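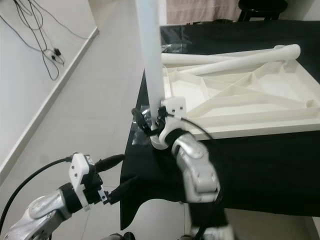 Werkstattbuch Papierrestaurierung, Standort Wurngate
Eintrag vom 24. Oktober 2025
Bestand: Hafen- und Katasterpläne Skamport
Eintragende: Estela Medina
Zur Kenntnis: G. Ó Néill, J. Michiels, K. Vörös, S. Navarrete

1. Stand der Bestandsaufnahme

Der Abgleich mit der Übergabeliste ist beendet. Die Liste führt 1.220 Blatt, vorgefunden wurden 1.218. Es fehlen die Blätter mit den alten Signaturen Ost 14a und Ost 14b. Herr Michiels vermutet, dass beide Blätter nie getrennt existiert haben und die Signaturen auf zwei Klappen eines größeren Plans verweisen. Auf Ost 14 sind am rechten Rand tatsächlich Klebespuren vorhanden, allerdings nur von einer Klappe. Die Frage bleibt offen und wird mit der abgebenden Stelle in Leiva geklärt. Bis dahin ist in der Datenbank »nicht vorgefunden« einzutragen und keinesfalls »Verlust«.

Der überwiegende Teil der Pläne liegt im Maßstab 1:2.000 vor, gezeichnet auf Zeichenkarton, teils auf Leinen kaschiert. Die Transparentpapiere bilden die Minderheit, bereiten aber den größten Aufwand. 61 Blatt wurden der Schadensklasse 3 zugeordnet (Benutzung ausgesetzt, Behandlung vor Digitalisierung erforderlich). Die Zuordnung hat Frau Navarrete gegengelesen. Bei zwei Blättern bestand zunächst Uneinigkeit, sie verbleiben nach gemeinsamer Durchsicht in Klasse 3.

2. Ablösen der alten Klebestreifen

Fortgesetzt wurde die Arbeit an der Mappe Skamport Nord. Die Streifen stammen nach Aktenlage aus zwei Reparaturkampagnen. Die ältere verwendete gummiertes Papier, das sich mit Methylcellulose als Kompresse gut anquellen lässt. Die jüngere verwendete Selbstklebeband, dessen Träger inzwischen spröde ist und beim Anheben splittert. Die Klebemasse ist in den Karton eingewandert und hat dort gelbbraune Streifen hinterlassen.

Für das gummierte Papier gilt weiterhin das Vorgehen aus dem Eintrag vom April: Kompresse dünn auftragen, mit Polyesterfolie abdecken, nach dem Anquellen mit dem flachen Spatel von der Schmalseite her abheben. Nicht an der Längskante ansetzen. Auf Blatt Nord 7 ist dabei früher eine Faserlage mitgekommen, die Stelle ist auf der Rückseite markiert.

Für das Selbstklebeband wurde heute der warme Spatel mit der niedrigeren Einstellung erprobt. Der Träger ließ sich auf Nord 9 und Nord 11 in zusammenhängenden Stücken abnehmen. Auf Nord 12 gelang dies nicht. Dort liegt unter dem Band eine kolorierte Fläche (Grün, vermutlich Uferbefestigung), und ich habe nach dem ersten Zentimeter abgebrochen. Vor einer Fortsetzung ist die Löslichkeit des Farbmittels erneut zu prüfen. Der Test in der Fläche war negativ, am Rand jedoch war auf dem Wattestäbchen ein schwacher Farbabrieb zu sehen. Möglicherweise handelt es sich um zwei verschiedene Grüntöne, von denen einer später ergänzt wurde. Herr Vörös wird gebeten, die Stelle unter UV anzusehen.

3. Befeuchtung und Planlegen

Die gerollten Pläne der Gruppe Süd wurden in der Befeuchtungskammer vorbereitet. Das neue Membranmaterial der Firma Parnar verhält sich gleichmäßiger als das bisherige, gibt die Feuchte aber langsamer ab. Die Verweilzeiten in unserer Tabelle sind daher nicht ohne Weiteres übertragbar. Süd 3 und Süd 4 waren nach der üblichen Zeit an den Außenkanten noch deutlich gespannt und wurden ein zweites Mal eingelegt. Süd 5 (Leinenkaschierung) zeigte nach der Entnahme eine leichte Welle in Laufrichtung des Gewebes, die unter Gewicht zurückging.

Alle drei Blätter liegen zwischen Vlies und Löschkarton unter den großen Brettern. Der erste Kartonwechsel ist erfolgt. Der zweite ist für morgen früh vorgesehen — bitte die Reihenfolge der Bretter beibehalten, die Beschriftung an der Stirnseite entspricht der Blattfolge.
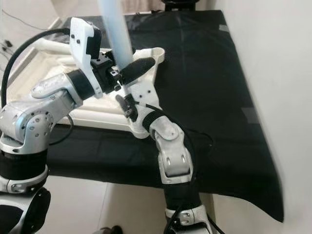 Tisch mit schwarzem Tuch und weißer Kunststoffablage

4. Kleister

Der Weizenstärkekleister aus dem letzten Ansatz wurde verworfen. Er war nach dem Passieren körnig geblieben und zog auf dem Japanpapier Fäden. Neuer Ansatz im bekannten Verhältnis, jedoch mit längerer Quellzeit vor dem Erhitzen. Herr Ó Néill hat darauf hingewiesen, dass die neue Lieferung der Stärke gröber ausfällt als die vorige. Eine kleine Probe beider Lieferungen wurde beschriftet zurückgestellt. Der neue Kleister ließ sich beim zweiten Passieren ohne Rückstand durch das Haarsieb streichen und ist für die Rissschließung freigegeben. Für Fehlstellen im Transparentpapier ist er in dieser Konsistenz zu nass. Hier wird weiterhin mit vorbeschichtetem Japanpapier gearbeitet, das mit Ethanol reaktiviert wird.

5. Risse und Fehlstellen

Geschlossen wurden die Randrisse an Nord 2, Nord 3 und Nord 6. Bei Nord 6 reicht der Riss bis in das Schriftfeld; die Kanten überlappen dort schräg und konnten in richtiger Lage verklebt werden. Auf eine Retusche wird verzichtet. Die Fehlstelle an der unteren linken Ecke wurde mit getöntem Japanpapier ergänzt. Der Ton ist bei Tageslicht passend, unter der Arbeitsleuchte eine Spur zu kühl. Ich halte das für vertretbar und bitte Frau Navarrete um ihre Einschätzung, bevor weitere Ecken in demselben Ton ausgeführt werden.

6. Klima

Die relative Feuchte im Arbeitsraum stieg während der Befeuchtung an und fiel nach dem Lüften wieder auf den Sollbereich. Der Schreiber im Planschrank zeigt keine Auffälligkeit. Der Schreiber neben der Tür geht gegenüber dem Psychrometer erneut vor und ist bei nächster Gelegenheit zu justieren. Die Werte dieses Geräts bitte bis dahin nicht in den Monatsbericht übernehmen.

7. Dokumentation

Vorzustandsfotos liegen für die Mappe Nord vollständig vor, für Süd fehlen die Rückseiten. Die Schadenskartierung erfolgt nach der vereinfachten Legende. Ich weise noch einmal darauf hin, dass »Stockflecken« und »Flecken, Ursache unbekannt« getrennt einzutragen sind, auch wenn beides auf demselben Blatt vorkommt. In den Bögen der letzten Wochen wurde dies uneinheitlich gehandhabt; Herr Michiels bereinigt die betroffenen Einträge.

8. Offene Punkte

Klärung Ost 14a/14b mit Leiva (Michiels)
UV-Aufnahme Nord 12, grüne Fläche (Vörös)
Beurteilung Eckergänzung Nord 6 (Navarrete)
Verweilzeiten Parnar-Membran, Tabelle neu anlegen (Medina)
Nachbestellung Löschkarton im großen Format, der Vorrat reicht noch für die Gruppe Süd (Ó Néill)
Zweiter Kartonwechsel Süd 3 bis Süd 5 (Medina)

Nachtrag, gleicher Tag: Süd 4 nochmals kontrolliert. Die obere Kante liegt plan, die untere steht im Bereich des alten Siegels leicht auf. Zusätzliches Gewicht wurde dort nicht aufgelegt, das Siegel ist mit einem ausgeschnittenen Filz unterlegt.

E. M.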